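Condensation between rooms and a stuck sash, who pays?

2 min read
Last updated July 2022

Sheyla Huamán
I rent a ground floor apartment in the Dolbridge building and the wood window in my bedroom has been sticking since the spring. I can get it open with both hands, but closing it means leaning on it, and twice the latch didn't catch. I wrote to the management company (Henao) in June and they answered that swelling in wood windows is "tenant humidity" and that I should buy a dehumidifier. My lease has one line about windows. It says the tenant keeps them clean and reports damage.

I do dry laundry indoors, but in the living room with the door shut. The bedroom has no radiator under the window and the outside sill has bare spots where the paint is gone. Do I have to pay for this, and is there anything I can do myself without getting blamed for it later?
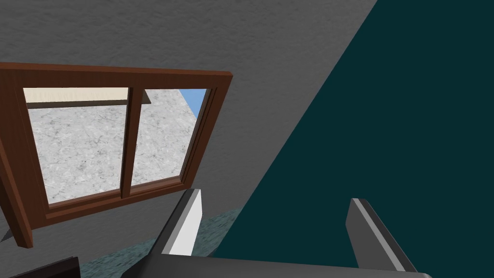
I should add that the previous tenant told me she had the same trouble and just never opened it. I don't have that in writing. My lease renews in 8 weeks, so I would like to have it settled before then.

konurberg_tenant
I was in a Henao building for years and got the same dehumidifier letter. Don't argue with them about humidity. Write back and talk about the latch. A ground floor window that won't lock is a security repair in most places, and they have to treat it differently from a window that is only annoying to use. Use email so there is a date on it, and ask for a visit within a set number of days.

Mention the bare paint on the outside too. Exterior paint is normally the owner's job, and bare wood takes in rain. Take a photo of it from the street on a dry day and attach it.

Check your city's housing code for the wording. Mine said windows must be "capable of being easily opened," and I copied that line into the email. They sent someone the next week. The bill was 56 dollars and I never saw a cent of it on my account.

For your own part, rub a plain white candle along the tracks where it sticks. It wipes off and it doesn't count as an alteration. Don't sand or plane anything. If you take wood off while it is swollen, you get a gap in winter and then it really is your problem.

brorkier
just use soap. worked on mine

Related
Can my landlord charge me for repainting?
Getting a repair request in writing
Window locks on ground floor rentals
How to read the repairs section of a lease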